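机の上を、なにもない日に戻す

台所でも書斎でもなく、作業机が好きだという人に会うと、つい話が長くなる。今回訪ねたのは、布小物の工房「Zirano」を開いているHidayah Pillaiさんの仕事場だ。古い印刷所の二階を借りて4年目。階段を上がると、まず机が目に入る。いや、机しか目に入らないと言ったほうが近い。とにかく広いのだ。

Pillaiさんは朝いちばんに机を拭く。前の晩にも拭いているのに、また拭く。「布は机の汚れを全部もらってしまうから」と笑うけれど、見ているとどうもそれだけではない。手のひらで天板をなで、端まで歩き、戻ってくる。畑を見回る人の歩き方にそっくりで、こちらまで気持ちがしゃんとしてくる。

道具は驚くほど少ない。裁ちばさみ、長い定規、文鎮がわりの石、それに霧吹き。棚には生地の反物が立ててあり、引き出しには型紙が入っている。型紙は全部で68枚。番号は振らず、袋の口に切れ端を縫いつけて見分けているそうだ。赤いウールの切れ端がついた袋には冬の手提げ、縞の木綿には弁当包み。この切れ端を眺めているだけで半日つぶせる。実際、取材の一時間目はほとんどそれで終わってしまった。
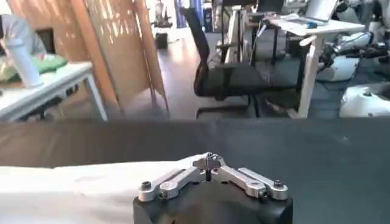
天板の色の話をしたい。布を扱う人の机は白いものと、私はなんとなく思い込んでいた。明るいほうが糸くずも見つけやすそうだし、部屋も広く見える。ところが裁断のときに効いてくるのは、布との差のほうだという。濃い灰色の天板に白いものを一枚のせると、少ししわが寄っているだけでも縁がくっきり立つ。つやのない表面だから、窓の光が入っても目が疲れにくい。奥の白い机はまた別の役目で、緑の布がくしゃっと置かれていても気にしない。そちらは散らかってよい机、手前は散らかしてはいけない机。二つに分けたとたん片づけが楽になった、とPillaiさんは言う。うらやましい! 私の家の机は一つしかなく、その一つが全部の役を引き受けて、いつも負けている。

電源の位置にも感心した。床のタップをやめて、机の側面、天板のすぐ下に取りつけてある。アイロンのコードを足でひっかけたことのある人なら、これだけで工房に駆け込みたくなるはずだ。Pillaiさんも一度やっていて、そのときの焦げ跡が残る床板を見せてくれた。

お茶の時間、話は「Tolter」のことになった。Ziranoでいちばん長く作っている巾着で、裏地をつけずに一枚の布を折って仕立てる。裁つのは一回、縫うのは二辺。簡単そうに聞こえるが、最初の折りが一ミリずれると紐を通したときに口がねじれる。だから机が平らで、広くて、片づいていなければならない。ああ、それで朝の掃除か、と私はここでようやく腑に落ちた。去年の5月には隣町の市に出すために400枚を裁ったそうで、その間、机の上で昼ごはんを食べた日は一日もなかったという。食べるのは窓際の椅子と決めている。

真似できそうなことをいくつか聞いてきた。まず、しまう場所より先に、なにも置かない場所を決めること。Pillaiさんは端から腕一本ぶんを空けておく。次に、作業の途中で出た端切れは、その日のうちに畳むか捨てるか選ぶ。迷ったものだけを箱に入れ、箱がいっぱいになったら友人に配る。私も一枚もらってきた。濃紺の麻で、いまこの原稿の横にある。それから、机の下に物を入れない。「足もとが狭いと、肩が上がるでしょう」。言われてみれば、自宅の机の下には紙袋が三つもある。帰ったその晩に出した。肩は、たしかに下がった気がする。

棚の手入れは春と秋の二回。反物を全部おろし、棚板を乾拭きして、立てる順番を変えて戻す。順番を変えるところがミソで、いつも端にあって忘れられていた生地が真ん中に来ると、急に使い道が浮かぶらしい。昨年の秋には、奥で眠っていた芥子色の帆布が買い物袋になって、200枚がひと冬で出ていった。

帰りがけ、Pillaiさんは机の上の布を畳み、はさみを引き出しに入れ、また端から端まで手でなでた。外はまだ明るく、これから夕方の裁断が一回あるのだという。布は生成りの木綿、型紙は弁当包みの大。できあがりは来月、工房の一階の棚に並ぶ。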